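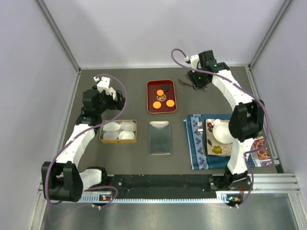 A red tray, a gold-edged box and four small cups, set out on a grey table.

Setting Out a Snack Table

People have used trays for a very long time. A tray is a flat piece with a raised rim, and the rim has one job: it stops things sliding off when the tray is carried or bumped.

Many trays are lacquered. Lacquer is a hard, shiny coat that is brushed on in thin layers, and each layer has to harden before the next one goes on. The old kind is made from the sap of a tree that grows in East Asia. Today a lot of shiny trays are coated with modern paint in the same colours. Red is a favourite, often with a gold edge. 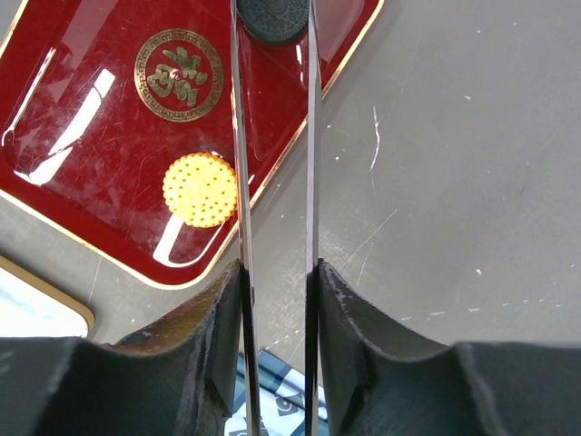

A yellow-orange biscuit on a red tray. The gold emblem has a Chinese character inside it.

Shiny surfaces bounce light back, so you see white streaks on them. They show scratches too. Wipe a lacquered tray with a soft cloth and keep the scratchy side of the sponge for pots.

Plates come in many shapes. A plate with a wavy edge is called scalloped, after the scallop shell. Each bump along the edge is a lobe. Run your finger around one at home and see how many you can count.

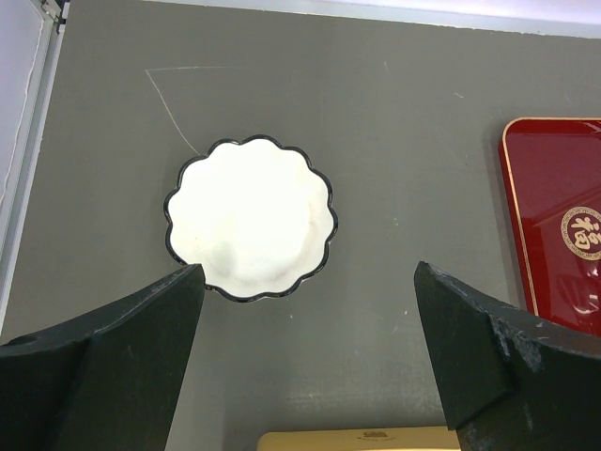
Page last changed: April

The plate near the red tray has twelve lobes and a thin black band that follows every one.

Then there is the box. A shallow box keeps small foods apart, so the egg doesn't end up in the biscuits. Play food works well for practising, and it can be sorted again and again without going off.

Try it yourself. Find a tray, a box and 10 small things. Put the flat things on the tray and the things that roll in the box — then carry each one slowly across the room.
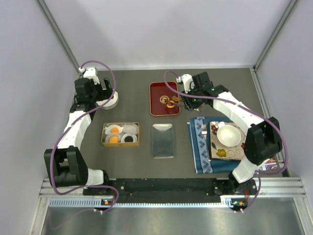 Using chopsticks

Rest the bottom stick in the crook of your thumb and keep it still. Hold the top stick like a pencil and move only that one. Start with something big and soft. Egg yolk shapes are harder because they are round and can slip away.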